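I finished the last episode of Rendton at one in the morning and then went straight back to the first one, so you can guess how I feel about it!

If it's passed you by, it's a cartoon about a seaside town where the tide goes out and doesn't come back, and the whole place has to work out what to do with several miles of new beach. The main character is a lighthouse keeper's niece who starts a bus service across the sand. Her bus is called Viselau and it has opinions (loud ones, mostly to do with hills).

The drawing is gorgeous. The backgrounds are all chalky and soft, the people are done in thick wobbly ink, and every so often there's a bit of stop motion that made me sit up and rewind. Episode four has a storm made out of torn paper, and the making-of says it took 1,250 sheets. I've watched that storm five times now.

I also love that the jokes are quiet. There's a running one with a bakery sign, Gündoğdu, which loses a dot every episode and gets it back in the finale. My youngest spotted it before I did and has been unbearable ever since.

Next up is the tie-in novel, all 320 pages of it. More in December, when the second series starts.

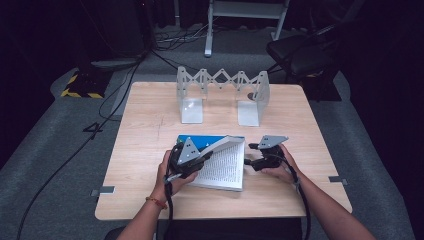 Paperback open, page on the turn.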